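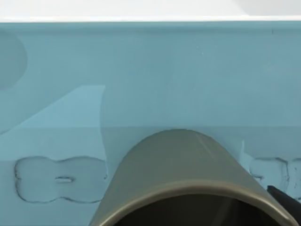
November, 8:40 am

Second round on the oak gall ink. The first batch (Timadden galls, crushed coarse) went gray-brown on the page and never darkened past that, so I've gone back to a finer grind and a longer soak.

Batch 2:
galls, ground and sieved, 100 g
rainwater, 400 ml
iron sulfate, 100 g less whatever stuck to the paper (should weigh the paper next time)
gum arabic, added last, by eye

Soaked the galls in the covered crock by the north window. Strained twice through muslin. The second straining took forever, the cloth clogs as soon as you squeeze it. Let it drip.

Color on first mixing: weak tea going to slate. Wrote a line on the Gurnau rag paper and a line on the cheap sketch pad. The Gurnau line was darker by the time I'd rinsed the pen. The sketch pad feathers badly and I don't think any amount of gum will fix that.

11:15 am

Anderson Paiva came by and tried it with the broad nib. He thinks it's too acid and wants eggshell in it. I'd rather leave this batch alone and split the next one. He also says Chrysikopoulos (the binding manual, not the shelf list) gives a lower proportion of iron than mine. Checked, he's right. I had copied the figure from the wrong column.

So batch 3: same galls, same water, halve the iron. Keep batch 2 for comparison, label it properly.

2:30 pm

Test strips up on the line. Nearly 120 minutes since writing and both lines are a proper black on the rag, still brownish at the thin strokes. Wiped one with a damp finger and it smeared, so more gum or more time.

To do:
order galls, we have enough for one more batch
new muslin
ask Unum if they still sell the small brown bottles
put a strip in the window and a strip in the drawer, compare at the end of the month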